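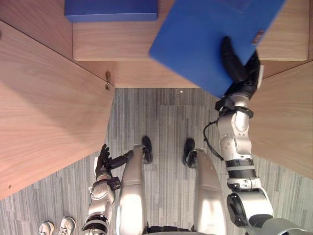 Photo: Nneka Uzor

Where the paper goes – speaker notes
Small office records evening, November 29, 2018
20 min plus questions. Water on the lectern. Clicker is slow, press once and wait!!

OPEN
Hi, thanks, mic ok in the back?
Who I am – office manager at Ostetti, before that the front desk at Hisis. Not an archivist. Not a lawyer. Say the lawyer part twice.
Ask for hands: who has a closet at work they don't open. Wait for it. Who has moved that closet to a new building without opening it. (I have.)

THE HISIS STORY – keep short, ran long last time
We had 4,000 folders. Customer jobs, mostly, plus anything anyone was scared to throw out. Menus. Keys taped to index cards. Warranty for a coffee machine that was gone before I started.
Lease was up. Boss said just box it all. So we boxed it all.
New place, same boxes, labels said MISC and MISC 2.
Then a customer called in October wanting a drawing from an old job. Took me most of a week. Found it in with the holiday cards.
Pause there, let them laugh or not.

WHAT I'D DO NOW
Start with a list of kinds of paper, before you touch a single box. One page. If it runs to three pages you're listing folders, not kinds.
For us: signed contracts, job files, payroll and tax, letters, insurance, manuals, "other". Other is allowed to exist but it gets the smallest shelf.
Next to each kind write who asks for it. Real person, real job. If the column is blank, circle it, come back later.
Then how long to keep. ASK YOUR ACCOUNTANT. Rules differ by state and by what you do. I am not giving out years tonight so please don't ask me for years.

(somebody will ask for years)

BOXES AND SHELVES
Quick bit. Pick one box size and stick to it. Mixed sizes stack badly and you lose half the shelf.
Flat boxes for drawings and anything big, so it lies down and doesn't get folded. Folded plans tear on the crease, pass around the torn one from the blue folder. Get it back afterward.
Don't fill to the top. You should be able to get a hand in.
Label on the short end AND on the lid. Pencil or printed, marker bleeds.
What goes on a label: kind, first date, last date, box number. No names of people. No MISC.
Nothing straight on the floor, ever. Fornia lost a whole bottom row to a leaking radiator, carpet soaked it up and they only noticed by the smell. Even a couple inches up helps.
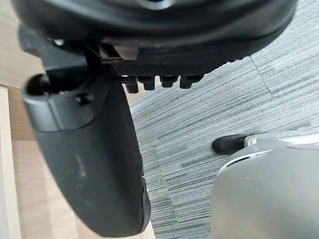
Slide 7. Black prongs, gray floor.

SCANNING
Everybody wants to skip to this. I did to.
Tsakiris quoted us for the whole lot and I nearly signed. Glad I sorted first – we ended up sending 300 folders. Bill was a lot easier to show my boss.
Take out staples before, not at the scanner. Buy a decent staple remover, cheap ones chew the corners.
Name files the same way as the boxes. Kind, date, number. If the names don't match the boxes you now have two messes.
Check the scans before you shred. Open them, all of them if you can stand it, look at the backs of pages too. We had notes on the backs that nobody scanned.
Keep a copy somewhere that is not the same building.

SHREDDING
Two people sign off, minimum. Write down what went and on what day. That log is a record too, keep it.
Don't do it on a Friday afternoon... cut this if short on time
If there is any dispute, audit, complaint, anything open: stop. Don't shred that kind at all until it's closed. Lawyer again.

KEEPING IT GOING
Hardest part imo. You get it nice and then somebody leaves a stack on top of the cabinet.
What works at Ostetti: one tray for incoming, gets emptied the first week of the month, calendar invite with my name on it. When I'm out it goes to whoever is covering the phones. If the tray is full before that then the tray is doing its job, leave it be.
Once a year walk the shelves with the one-page list. Takes a morning. Bring snacks. Update the list by hand and retype it later.
New hires get shown the shelves on their first day, same tour as the restroom and the fire exit. We didn't do this at Hisis and people made there own piles.

QUESTIONS – likely ones
Email? Whole other talk. Short version: same kinds, same list.
Old photos and company history stuff? Call the local historical society before you toss, they sometimes want it.
Cost? Boxes and labels cheap, your time isn't. Don't guess at a number.
Fireproof cabinet? Only for the originals you can't get again. They're heavy, check the floor with the landlord first.

Handout is by the door, list template on one side, label layout on the other. Remember to thank Nneka for the room and the slides. Pick up the torn plan.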